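Bakier Hard Wax Oil for tables, desks and worktops

By Adwoa Quaye
Last updated 4 September 2026

I've been selling this oil from the shop for a good while now and I still get the same emails about it, so I've rewritten the page to answer most of them in one go. Grab a cup of tea, it's a bit longer than the old one!

Bakier is a clear hard wax oil for indoor wood. It soaks in a little, sits on top a little, and leaves a low sheen that you can wipe down with a cloth after breakfast. I use it on pine, birch, ash and oak, and it's my favourite on the paler woods as it doesn't turn them orange the way my old varnish did (I had a kitchen table that ended up the colour of a digestive biscuit, and I never forgave it).

What you get

One tin of clear oil, one lint-free cloth and a flat wooden stirrer. The brush is sold separately. I'd go for the Stokeck one, which is short and wide and doesn't shed, but any decent brush for oil finishes will do the job. The tin is the large size, and it does around 12 square metres with one coat on bare wood. The second coat goes much further, so most people doing a dining table and a couple of shelves have plenty left over.

Getting the wood ready

Sand with the grain and finish on a fine paper. Don't go mad and polish it like glass, the oil needs something to hang on to. Hoover the dust off, then wipe it over with a barely damp cloth and leave it to dry properly. If there's old varnish on there, all of it has to come off, including the bit along the edges that you're hoping I won't mention.

Will it go over laminate? No, sorry. It has nowhere to go and it will stay sticky until you lose your temper and wipe it off.

Putting it on

Stir it, don't shake it. Stir it again halfway through as well, the wax settles at the bottom and you'll get a shinier patch where you finished the tin. Put on much less than you think you need. I work in long strips, the full length of the top, and go back over each one with the cloth before I start the next. Leave it overnight with a window open, then do coat number 2 the same way, even thinner.

Lay your used cloths out flat outdoors to dry before they go in the bin. Oily rags bunched up can heat up by themselves and catch fire, so please don't skip this one.

Give the table a gentle life for the first couple of weeks. Coasters, no hot pans, no soaking wet flannels.

Looking after it

For everyday cleaning I like Cloruteck soap, a small squirt in warm water, wrung out well. Please don't use bleach sprays or those scratchy green pads. If a patch goes dull, and the spot where you rest your arms always goes first, you can rub a bit of oil into just that area and blend it outwards. That's the main reason I gave up on varnish altogether. Marlene Prado wrote to me in June to ask if she could do this on a desk with an ink stain. Yes, but sand the ink out first, or you'll seal it in for good.

How it compares with Halilović

I stock the Halilović oil too and people always ask which one to buy. Halilović dries quicker and smells less, so it's handy if you're working in a bedroom. Bakier is easier to patch up and I find it more forgiving if you're new to all this. Both are fine for children's desks once they've fully cured. I wouldn't mix them on the same piece.

Price and delivery

£54 a tin, with delivery included on the mainland. It can't go by air, so if you're on an island drop me a line before ordering and I'll see what I can sort out. Unopened tins can come back to me for a refund. Opened ones can't, but do get in touch if something's gone wrong, most problems are too much oil and can be rescued. 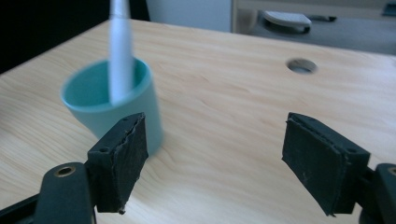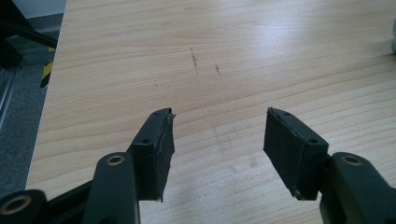
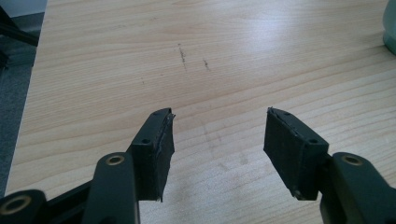 Pale wood with a soft, wavy grain, in all three photos.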